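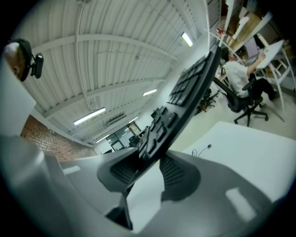
Search this notebook Go

Print this entry | E-mail this entry

July 2018

Hide glue, batch 2, and the Strebel chair

Started the second batch this morning. The first one, from May, went off in the jar and I threw it out. It had skinned over badly and smelled, and a test joint let go when I leaned on it. I think I reheated it too many times. This time I made only what I expect to use by Friday.

Dry weight 72 grams of the 251 gram strength granules, from the Callmont bag. Covered with cold water and left until the granules had swelled and gone soft all the way through. Then into the small pot in the water bath. The dial on the bath reads low, so I went by the glass thermometer and held it under 145 F. Thinned it twice before it ran off the brush the way I wanted, a steady string and then drops.

The Strebel chair is the one with the loose back and the two bad stretchers. Somebody has been at it before with white glue, and in one socket with what looks like construction adhesive. The white glue softened with warm vinegar on a rag and scraped off. The other stuff had to be pared out with a narrow chisel, and I took a sliver of the socket wall with it on the left rear leg. Glued the sliver back in with the new batch. It is on the inside face and won't show.

Dry fit after cleaning:

Front stretcher: good both ends.
Side stretcher, left: tight at the front, sloppy at the back. Needs a shaving glued around the tenon.
Side stretcher, right: good.
Rear stretcher: short. It pulls out of the right socket when the legs are set at the proper splay.

I don't want to make a new rear stretcher if I can avoid it, as the old one has a nice worn flat on it from people's heels. Plan is to bore the tenon end and let in a longer one in maple. If the bore wanders I'll have to turn a new piece anyway.

Warmed the parts under the lamp before glue-up. Got the left side assembly together and squeezed out without rushing. The right side was slower and the glue was starting to gel by the time the clamp was on. I had the door open and there was a draft across the bench. Took it apart, warmed everything again, second try went together fine. Next time shut the door first.

Clamps on overnight. Please don't move the chair, it is sitting on the level part of the floor by the drill press and the legs are shimmed.

Bromley table: nothing done today except to look at the top. The cup has come down some after standing on edge with air on both faces. Still too much to flatten with screws alone. Leave it another week and check with the long straightedge.

Brula order came, 28 hinge pins and no screws. Packing slip lists the screws as sent. Called and left a message. The pins are in the second drawer under the vise, still in their bag. They look a hair fat for the old leaves, so try one before opening the rest.

To do:

Lid on the glue pot and into the refrigerator tonight.
Sharpen the narrow chisel, there is a nick in it from the adhesive.
Order more maple dowel stock, straight grain only.
Bore the rear stretcher in the morning.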